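# Stop testing grippers on cubes

Most of the gripper comparisons I read this winter used the same objects: a foam cube, a plastic cup, a tennis ball. The gripper closes, the cube goes up, the author writes down a success. I did this too, for longer than I should have. I now think a used shirt tells you more in an afternoon than 200 cube picks do.

My case is simple. A rigid block forgives a bad finger. If the pads close slightly off center, the block slides into line and gets lifted anyway. Fabric does not help you like that. A fingertip that is too thick pushes the cloth away before it pinches, and one that is too narrow gets hold of a single layer and drops the rest.

Njoroge Kioko and I have been working this way on the two-arm bench at Skundwood, with flat tapered fingers on both sides and a plaid shirt as the test piece. 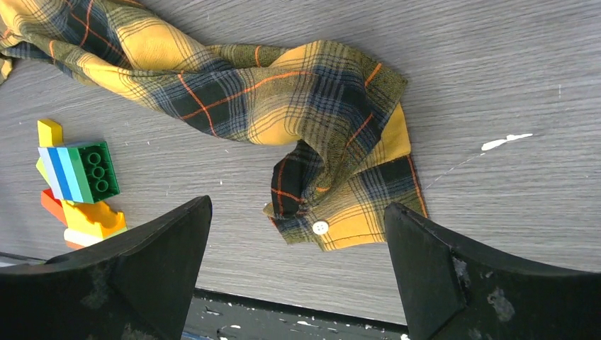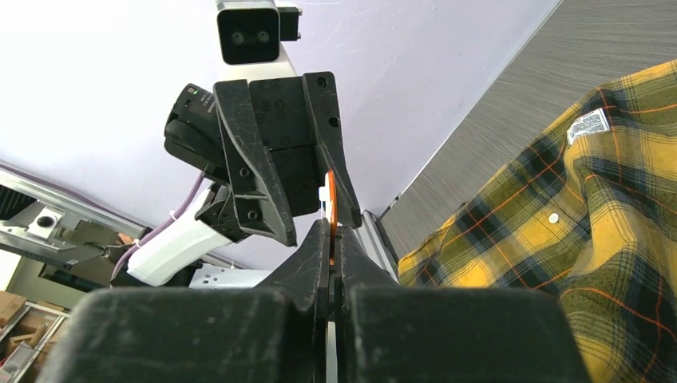
Wrist views first, then the fixed cameras. 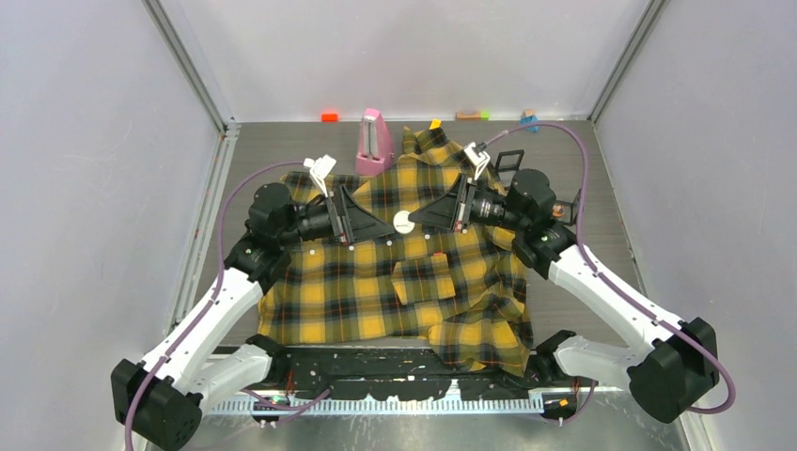
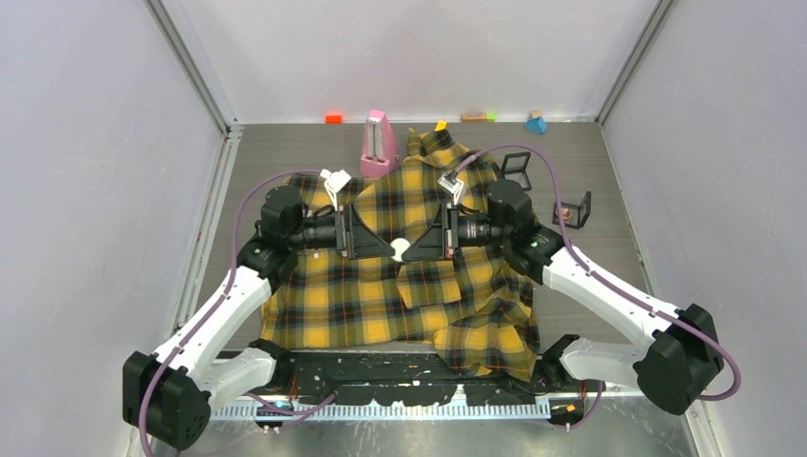
The usual objection is that cloth is not repeatable. Valter Azevedo made it to me at length when I visited Makokha, and he has a point. You can put a cube back on the same mark 100 times. A shirt never lands the same way, so two runs with two different fingers are never quite the same test.

My answer is to fix what can be fixed. Use one shirt for the whole comparison. Drop it from the same height, over the same mark, and do not tidy it afterward. Then run enough trials that a lucky fold stops mattering. We settled on 23 drops per finger shape, mostly as a matter of patience. It is a small number and I would not publish a ranking from it. It was enough to make us give up on the rounded tips we had liked on blocks.

The second thing I would argue for is keeping both kinds of camera in the comparison. Several people I respect want to drop the fixed views and train on the wrist alone, to save bandwidth. For single-arm picking I have no quarrel with that. With 2 arms on one piece of cloth, I do. A wrist camera looks past its own fingers at whatever is close, and an arm can be well on its way to a collision before that view makes it obvious. When Tatu Makori and I went back over our failed handoffs, the outside view was the one that explained them - the wrist view mostly told us what the fingertips were doing at the time.

I don't think anyone needs to throw out their cubes. They are fine for checking that a motor is wired the right way round, or that the controller opens as far as you asked it to. Imani Kashindye still runs a block test every time she changes a finger, and it catches loose screws. But a block test belongs in the setup notes. The comparison itself should be done on something that folds.

We plan to repeat all of this in March with softer pads and a towel. If you have drop trials of your own, on any fabric, I would like to see the failures as well as the totals.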